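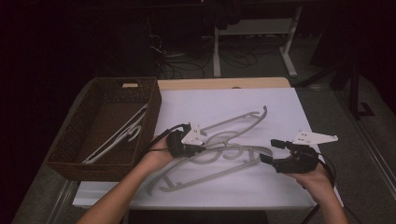
How do you all keep plastic clothes hangers from knotting themselves together in storage? I help sort donations in the back room of a small thrift shop, and every batch that comes in turns into one big argument with plastic. We put them on paper on the table and drop the sorted ones into a brown woven basket, but even two gray ones lying side by side manage to get their hooks looped through each other, and then I'm standing there wiggling and muttering while the coffee gets cold. We went through 444 of them in June! I've tried a cardboard box and I've tried rubber bands (they snap). Is there a better way, or at least a faster way to pull them apart?

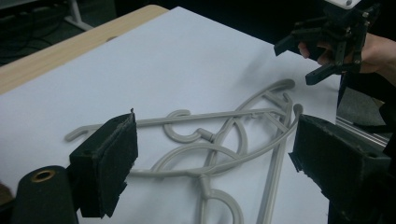
Gray hangers in a pile, hooks every which way

Posted by Mustano, 7/24/23

Tamiru
Oh, I feel for you, I really do. I spent years in a dry cleaner's and the one thing I learned is not to pull. Pulling cinches the hooks tighter. Lay the bundle flat, find whichever hanger is on top, and slide it toward its own hook – it usually drops free with a little twist of the wrist. Then the next one, and so on down. It feels slow for the first 2 or 3 minutes and after that your hands just get on with it.

For storing them, face all the hooks the same way and stack them on their sides, no more than six to a bundle, and tie each bundle at the neck with a strip of old T-shirt. Cloth grips the plastic nicely and you can use it over and over. I'd keep the white ones and the gray ones in separate bundles too, if they're different shapes, as mixed shapes never nest well.

Stosberg
just hang them on a rail. no box no basket

Zatden
I agree with the rail if you have the wall space, but plenty of back rooms don't. We use a broom handle resting across two chair backs on sorting days, and it comes down again when we're done. Hang each one as soon as it's loose, and when the handle is full, lift the whole row off together and tie it the way Tamiru says. Do check the hooks for cracks while you're at it, the old ones get brittle.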